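Parish Adult Formation, Evening Four
Handout for Session 4: Praying the Psalms When You Would Prefer Not To
Instructor: Gion Gasser

Please bring last session's sheet. Those who left theirs in the car may share with the virtuous.

Where we are

We have finished the background: who sang the psalms, when, and why so many of them seem to be in a bad mood. Tonight we take up the laments. They make up a large part of the Psalter and a very small part of what gets embroidered on cushions.

The usual shape of a lament

Address. The psalmist calls on God, often without any small talk.
Complaint. Enemies, illness, false friends, God's apparent silence.
Petition. Usually blunt. "How long?" is a petition wearing a question mark.
Trust. A turn, sometimes sudden, toward confidence.
Praise, or the promise of it.

Psalm 13 has all of this in 6 verses, so we will use it as our pattern. Psalm 88 gets as far as the complaint and stays there. It ends in darkness, and the Church prays it anyway, at Night Prayer, right before bed.

A note on numbering

If your Bible and your neighbor's disagree by one, neither of you has a defective copy. The Greek and Hebrew traditions divide the psalms differently. We follow the Hebrew numbers. The old Kofler hymnal in the pews does not, and it will not be argued with.

In class

Read Psalm 13 aloud, slowly, twice. Mark where the mood changes. Then compare Psalm 22, verses 1 to 19, and ask what Matthew expects us to remember when he quotes the opening line. The Grundau group spent almost 19 minutes on verse 1 alone last November. We will try to beat them to verse 2.
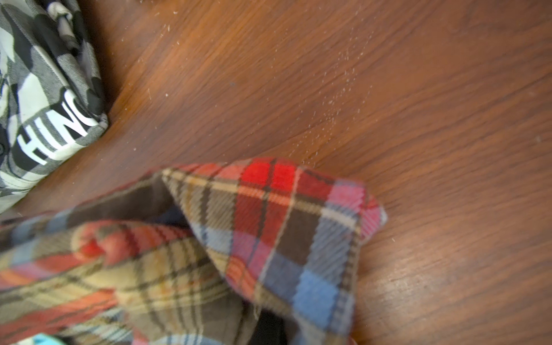 PRAYER AT HOME

Pick one lament and keep it for the whole week. Pray it at the same time each day; 6 in the morning is traditional, and so is missing it. Don't skip the ugly lines. If you can't pray them for yourself, pray them for someone who could.

Write a lament of your own, half a page at most, using the shape given earlier. You won't be asked to read it out.

For next time: Psalms 42 and 43, which were probably one psalm once. Handouts for the Darkitz group are on page 153 of the blue binder, behind the parking map.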